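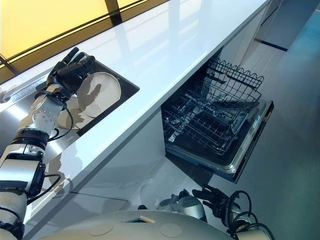 Report 5, page 2

Fastodside Water Metering — progress to the funder

Meters are now fitted in 1,283 homes. A further 126 in Cluklow await new stop taps. Night flow on the Clurnisitz main has fallen since April — the leak at the Roman Road joint was the largest single loss. Remaining spend is within budget.

Last updated: 2020-06-01

Comments

Will flats with a shared supply be metered?

Our stop tap is still seized. Who do we ring?

Please publish the night flow readings.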